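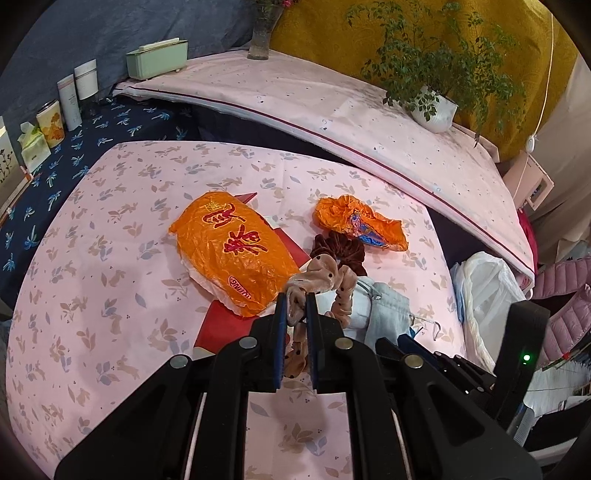
A beige velvet scrunchie with small black dots, with a dark brown velvet scrunchie and a drawstring pouch on a patterned tablecloth.

Scrunchie

A scrunchie is a hair tie made of an elastic band enclosed in a loose tube of fabric. The tube is cut longer than the elastic, so that the material gathers into folds when the band is at rest. Scrunchies are used to fasten ponytails, buns and braids, and are often worn on the wrist when not in the hair.

Construction

The usual home method begins with a strip of fabric, commonly 22 inches long, which is folded lengthwise with the right sides together and stitched along the edge. The tube is turned right side out, the elastic is drawn through with a safety pin, and its ends are knotted or sewn. The opening is then closed by hand or by machine. A longer strip gives deeper gathers; a shorter one gives a flatter ring.

Materials

Velvet, satin, cotton and jersey are the most common coverings. Velvet has a pile that grips the hair and holds a style in place, while satin slides more easily and is often chosen for sleeping. Plain colors and small prints, including dots, are both widely made. Velvet is marked by pressure, and tightly packed pieces may show creases in the pile until they are brushed or steamed.

Storage and care

Scrunchies are kept in drawers, on upright holders or in small drawstring pouches. Most can be washed by hand in cool water and dried flat — heat from a dryer shortens the life of the elastic. Dark velvet should be washed apart from pale pieces during the first few washes.

In Uridstead

The town of Uridstead had a small trade in covered hair ties, centered on two workshops, Eso and Duman. Both bought remnants from dress and curtain makers and sold finished pieces at the Wednesday market. The local historian Armindo Sequeira compiled a register of their patterns and fabric swatches, which lists 3,839 entries. The register is held in the Sturkavura collection, where it is arranged by fabric and then by color.

See also

Barrette
Hair tie
Headband
Ribbon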